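Typing for the robot, week three

July 2025

I said I would write something on the recording work once I had settled into it, so this is that post. I've been in Jernville for most of the month, putting on gloves and doing small jobs at a table so that a learning system has something to learn from. The project is called Sanna. The model it feeds is called Cirkow, and I have very little to do with that end of it.

My part goes like this. I get a task card, put on the hand devices, do the calibration poses, and then repeat the task until the card is used up. One go at a task is an episode. A card is normally 200 episodes, and on a decent day I get through most of one. Our total when I left yesterday was 2843, of which 1454 had been checked and accepted. The checking is always behind.

Most of the early cards were picking things up and putting them down. Now we are on keyboards, which I thought would be easy as I type all day anyway.
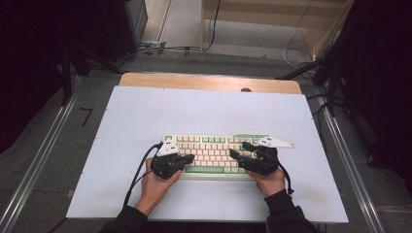

Hands at either end of the keyboard, white board underneath.

Typing in the devices is slow. I can't rest my palms where I usually would, and I have to think about which finger is going where. The card asks for each key to be pressed fully and let go before the next one, so my normal habit of rolling from one letter to another gets an episode thrown out. I lost 4 in a row that way on the first morning.

There is a separate set of episodes for moving the keyboard: slide it left, turn it a little, lift it and set it down straight. I prefer those. They are short and my shoulders don't ache afterwards.

Mistakes are handled differently from how I expected. If I hit the wrong key and correct it, the episode stays in and gets a tag. If I stop and start again, it goes. The people who train the model want to see a recovery, so I have been told not to be too careful. I find that hard.

Calibration still eats a lot of time. It has to be redone after every break, and again if one of the devices slips. I have started taking fewer, longer breaks.

The Udska site starts on the same cards in October, with different tables. I've been asked to write up some notes for them, and so far I have half a page, mostly on cables and sleeves.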